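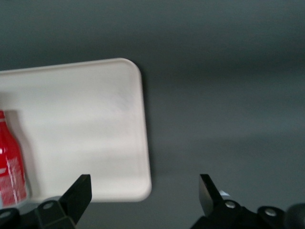 Hi Emil,

You asked for the August update on the Bredside robotics club, so here goes, and sorry it's coming to you Monday morning when I promised it before the weekend!

The big news is that the kids have picked their project for the Thevar competition. They're going for the tidy-up challenge, where the arm has to pick everyday things up off a table, put them in a tray and then take them out again on request. We argued for two whole sessions over whether to do that or the maze (I wanted the maze, I lost). The tidy-up group had already written half a plan, so fair enough.

Bottles are the main headache. A box you can grab more or less anywhere, but a bottle has a neck and a shoulder and a round body, and the grip has to be lined up properly or the thing rolls away. The team's first idea was to go for the neck every time. Then two of the younger ones tried going low on the body with the fingers opened wide, and that's the version we're using now. It also means the arm has to come in over the rim of the tray, so they've added an extra waypoint above it. I still want to see that move run slower near the edge.

We've logged 541 practice runs so far, all in the shared spreadsheet you have the link to. Please ignore the tab called "DO NOT OPEN", it's somebody's scoring formula and it's wrong. The best streak is 30 clean picks in a row, which got a huge cheer and then a very sad groan on the next one.

On the money side, your grant covered the Cesix controller and the spare set of finger tips, and we still have enough for the entry fee. The Clesum software license runs out before the competition, though. I've asked them if they do a school rate and I'm waiting to hear back. If they say no I'll need to come back to you for a bit more, and I'd rather warn you now than surprise you later.

Attendance is good. We lost a few to soccer and gained 4 new members, including one who had never written a line of code and is now our fussiest tester (she makes everyone redo the calibration if they bump the table, and she's right to).

Next up is lighting. The camera readings shift in the late afternoon when the sun comes round, and shadows in the tray confuse the detection code. We're going to try blinds first, then a cheap lamp if that doesn't do it.

Could you let me know if you want to come by for the practice round? We start at 4 and there will be snacks.

Thanks again for everything!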